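Hangers and Closet Hardware: Laundry Room Refit, Part 2

The gallery covers the hanging side of the laundry room refit at the Joubert apartment, finished in March. Shelving and plumbing are in Part 1. The rail, brackets and baskets were chosen first, and the hangers were sorted afterward to suit the rail. The closet is shallow, so hanger width mattered more than hanger style.

Coated wire was kept for shirts and light blouses. It takes up less rail than molded plastic, and the coating protects fabric from bare metal. Coats and heavy knits went to the hall closet, where the rail is fixed directly to studs.

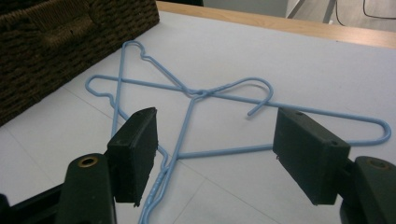 Photo: Kirsty Cheetham / Destau

Two wire hangers with a pale blue plastic coating, laid crosswise on the white table. The hook on this type is a single open curve above a twisted neck, and the bottom bar is plain wire. Dark brown woven basket with a handle cutout, upper left.

Notes on sorting. Check the coating at the neck first, where the wire is twisted and cracks tend to start. Run a thumb along the bottom bar as well. A hanger with exposed wire at either point should be discarded — rust marks on a collar rarely wash out. Bent shoulders can be corrected by hand if the coating is intact.

Notes on storage. Crossed hangers catch at the hook and neck. Stack them flat with all hooks facing the same way, or hang them empty at one end of the rail. The closet holds up to 43 on the main rail with shirts on, fewer with jackets.

Rail. Steel tube from Vevanum, supported at both ends and once at center. The center bracket was moved 10 mm to clear a pipe clip, and the cover plate hides the original hole. Lionel Mottram did the fixing and asks that the rail not be used for drying wet towels.

Finish. The closet interior has two coats of Cireo eggshell in white. Allow a full day before hanging anything against it.

Related galleries
Laundry Room Refit, Part 1: Shelving and Plumbing
Woven Baskets: Sizes and Handle Types
Closet Rails Compared
Folding Tables for Narrow Rooms
Hall Closet, Before and After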